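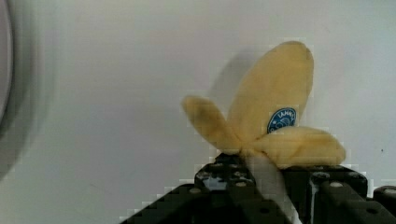
Banana, partly peeled, with its little blue sticker.

I finally went back to Grundadness in September to see the old slate pit, the one that started filling with water the year I left for college. My cousin Delali Atinga still lives up the road, and she'd been after me for ages to come look (she was right, I should have gone sooner!).

The company, Idesa, shut the pumps off long ago, and the lake has been creeping up the benches ever since. There's a sign by the gate now that says 113 feet deep, although Delali swears it's more than that. We walked the rim path as far as the second fence, and my knees let me know all about it afterward.

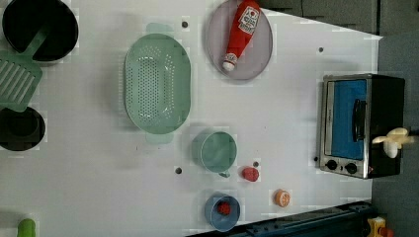 Green colander and slotted spatula on the white table.

What surprised me was the color, a milky sort of turquoise I don't remember at all from when I was a kid. A retired surveyor we met on the path, Hjalti Østergaard, told us it comes from fine rock dust hanging in the water, and then he kept us there a good long while on the subject of the landslip of '80, bless him.
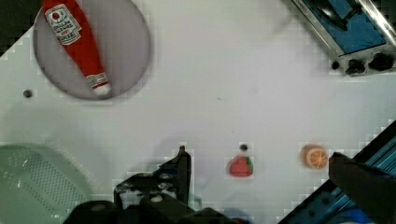
He also mentioned that the Ornness side is still moving, a couple of inches most winters, so the lower path stays closed until spring.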